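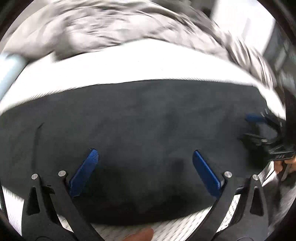
Attachment 1: dark fabric item on a light surface

Ticket: Wholesale portal, order sheet prints in wrong color names
Opened by: Indira Reddy, Flores
Assigned to: Unai Cantero, Pledeo support
Opened: June 26, 2018
Status: Pending customer

Indira: Every dark item in our catalog now prints as "Oatmeal." The screen says "Charcoal." Our buyers have noticed, as buyers will.

Unai: Thanks. Please clear the browser cache and try again.

Indira: Cleared. Still oatmeal. I also restarted the computer, to save you typing it.

Unai: Appreciated. Which export are you using, Kollico or the built-in one?

Indira: Kollico. The built-in one has printed blank pages since April -- separate ticket, also pending me, apparently.

Unai: Found something. Kollico reads color by row number, and your color table has 2 rows numbered 3. Everything after that slides down one. I renumbered the second and reran the export for 20 items.

Indira: Charcoal is charcoal again. "Oatmeal" now prints as "Do not use."

Unai: That is the name of the next row in your table.

Indira: So it is. Asking Nurkach, who set up the table. Please leave this open.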